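The Well at Fildale

The man from Kullulberg wanted 3000 for the map, and Chutima Panyasiri had already decided he wasn't going to get it.

"It shows the old well," he said. "The one your grandfather wrote about."

"My grandfather wrote about a lot of things. He wrote about a horse that could smell thunder."

Aleksi Mustonen put the map down on her kitchen table and held the corners flat with his thumbs. He had nice hands for a liar, clean and slow. The paper was brown in all the right places. She had once made a treasure map for her nephew with cold tea and a low oven, and it had come out just that shade.

"Where did you say you found it?"

"In a trunk. In a house sale."

"Whose house?"

He told her a name. She wrote it on the back of the gas bill, mostly so he would see her write it.

People in Fildale had been looking for the well for as long as there had been people in Fildale with nothing to do in October. The water was supposed to cure bad knees, or find you a husband, depending on who was pouring the coffee. Her grandfather had drunk from it as a boy, he said, and lived to 73, and he held this up as proof. His brother never touched the stuff and lived a good deal longer. That part got left out of the story.

"You don't believe in it," said Aleksi.

"I believe in wells. There's one behind the church. It has a lid on it."

He smiled and slid the map a little closer. There was the creek, and there was the mill, and past the mill a small neat cross. She bent over it. The creek ran to the left of the mill, as it did now. But they had moved the creek when they put the road in, 30 years after her grandfather was a boy. He used to complain about it every time it rained.

She didn't say so. She got up and filled the kettle, and stood with her back to him while it grumbled.

"How about 2000?" he said.

"Do you take sugar?" 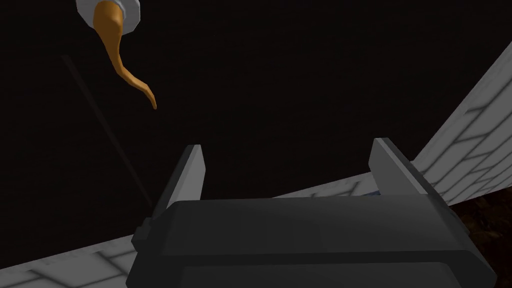
Open, and nothing between them.

"One," said Aleksi. "Please."

She gave him two, to see if he'd mention it. He drank it without a word. Under the table Kong, who was old and disliked everybody, had laid his chin on the man's shoe and gone to sleep. She found that annoying. A dog ought to have better judgment.

"Tell me about the creek," she said.

He looked at the map for some time. Then he looked at the window, where you could see the line of willows and the road beside them, and she watched him work it out.

"Ah," he said.

"Who drew it?"

"My sister. She's really very good."

"She is," said Chutima. "The mill's lovely." She turned the paper around so the mill was facing her -- it even had the crooked chimney -- and reached for her purse. "I'll give you 30 for it. And you can leave me her number."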